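Fuvstead Heavy Cloth in Charcoal: Review After Eight Months

Posted 17 Sep 2025 by Kanyarat Rungrueang

I bought two of the Fuvstead heavy cloths in January, both in charcoal. They are sold as all-purpose covers: throw one over a bench, a sewing machine, a bike, a stack of boards, whatever you want to keep dust off. One has been in the workshop ever since. The other went over the dining chairs while we painted and has lived in the hall closet when it isn't needed.

I wanted a cover that would stay put without clips. The thin polyester sheets I used before slid off anything with a rounded top, and they made a crackling noise every time the door opened. Plastic sheeting was worse.

What you get

The cloth comes folded in a paper band with a care label sewn into one corner. There are no grommets, ties or elastic. Fuvstead sells a version with corner weights, but I haven't tried it. The edges on both of mine were finished straight, and one had a loose thread that I trimmed off the first day. It hasn't run any further.

There was a slight smell out of the package, like a new blanket. It went away after a night over the porch rail.

Drape

The weight is what you are paying for, and it does the job. It settles over uneven shapes and hangs down instead of standing out in stiff points. Over the chairs it stayed where I put it, even with people walking past. It does not cling, so you can pull it off in one motion without dragging whatever is under it.

It is not fitted, and it will never look fitted. If you want a neat box shape over a sewing machine or a printer, the Gittins covers are cut for that and cost less. They are also useless for anything outside their listed sizes, so I ended up giving mine to Kulap Sombatkul, whose machine it fits.

Folding is a two-person job if you care about square corners. I don't, so I roll mine.

Surface and color

The face is matte with a short fuzz. It is pleasant to handle and doesn't glare under bright lights. The fuzz does hold on to things. Sawdust brushes off with a stiff brush, pet hair needs a lint roller, and drywall dust has to be shaken out outdoors.

Charcoal hides grease well and hides chalk badly. The color is also less even than the photos on the Fuvstead site suggest. Mine shows faint darker blotches in places, and they are still there after washing, so I have stopped thinking of them as dirt. On a workshop cover I don't mind. On a sofa I would.

Wrinkles stay in. They are soft ones, and a warm dryer takes out most of them, but a fold that has been pressed on a shelf for a month will show for a long time afterward.

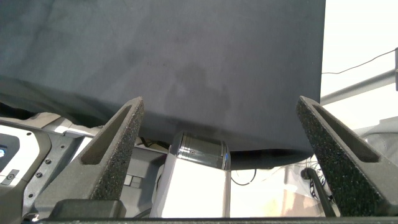 The charcoal cloth draped over equipment. Note the diagonal fold on the left and the soft sag along the lower edge.

Washing

The label says cold wash, low heat. I have washed the workshop one five times and it has kept its shape as far as I can tell. Do it alone the first time - the lint trap was packed. It takes up most of the drum, and in our older machine it had to go through a second spin.

I also got a drop of wood glue on it. The glue dried hard, and when I picked it off some of the fuzz came with it.

Compared with the Rirkico

The Rirkico cover is the one most people will look at next to this. Kulap has it in tan. It is lighter, smoother and easier to wipe down, and it dries much faster. It also lifts at the corners when there is a fan running. For a garage with the door open all day I would take the Fuvstead. For a spare room, the Rirkico is fine and takes up less shelf space.

Neither one is waterproof. I left the Fuvstead over a mower in light rain and the water came through.

Buying

I ordered from Farnbridge, item number 2789. Delivery was quick, and the color matched the listing. They will exchange an unwashed cloth, so check both sides before you put it in the machine.

I would buy the charcoal again for the workshop. For the dining chairs I'd go with something smoother.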